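作業記録 共用執務室の備品整備および椅子の点検

2021年2月22日(月)
記録者:Jyoti Dwivedi
配布先:Prisdale 施設担当、Skilthorpe 分室

1.目的
5月の執務室再配置に先立ち、ガラス間仕切り側の区画について、椅子、小卓および植栽の状態を確認し、配置の方針を定める。前回の記録で保留とした椅子の腰部支持の調整についても、本日の作業に含めた。

2.椅子
腰部支持がメッシュの左右二つのパッドに分かれている型を対象とした。パッド間の黒い樹脂製調整金具は、清掃時に埃が残りやすい箇所である。金具の細い開口部は乾いた刷毛で払い、その後、固く絞った布で拭くこととする。パッド周囲の縁材には溶剤を使用しない。Staklow の清掃手順書には縁材に関する記載がないため、次回改訂時に追記を依頼する。
背もたれの灰色の成形部は、中性洗剤を水で100倍に薄めたもので拭き上げた。擦り傷は消えないが、使用上の支障はないものと判断する。
キャスターについては、木目の床で転がりの重いものが2脚あった。いずれも軸に糸くずが巻き付いており、除去後は問題なく動いた。車輪の交換は見送る。

3.小卓および植栽
間仕切り前の白い小卓は現在の位置に残す。ただし、再配置後は椅子の背が当たるおそれがあるので、椅子との間を600mm以上空けること。卓上に置くものは植物と小物に限り、書類の仮置きは認めない。
水やりの担当は従来どおり Simiyu 班とする。葉に霧を吹く際は、間仕切りのガラスに水滴が残らないよう、卓の手前側から行う。水滴の跡は照明が映り込むと目立ち、先月も来訪者から指摘を受けている。

4.間仕切りおよび床
すりガラスの面は、上から下へ一方向に拭く。洗剤をガラスに直接吹き付けると下枠に溜まるため、必ず布に含ませて使用する。床は乾拭きのみとし、ワックスの要否は再配置の終了後に改めて検討する。

5.未了事項
・黒いメッシュ椅子の高さ調整の確認(奥の木製机の分を含む)
・再配置図への小卓位置の記入
・清掃手順書の改訂依頼(Dwivedi)
・予備キャスターの在庫照会。Skilthorpe 分室に同型の在庫があれば、購入せず移管とする。

6.所見
椅子の状態はおおむね良好である。腰部支持の位置は利用者ごとの好みの差が大きく、標準位置を定めても維持されないと思われる。調整方法を記した札を椅子に下げる案が出たが、メッシュへの引っ掛かりが懸念されるため、掲示で対応する方向で検討したい。掲示場所については、ガラス面への貼付を避け、白い壁面を候補とする。

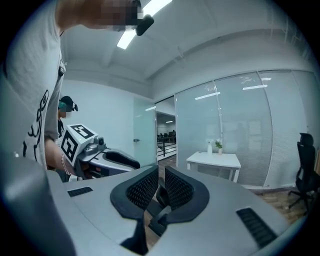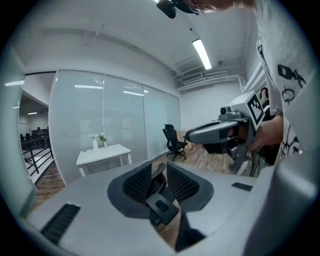 写真:ガラス間仕切り側の区画。間仕切り前に白い小卓と植物。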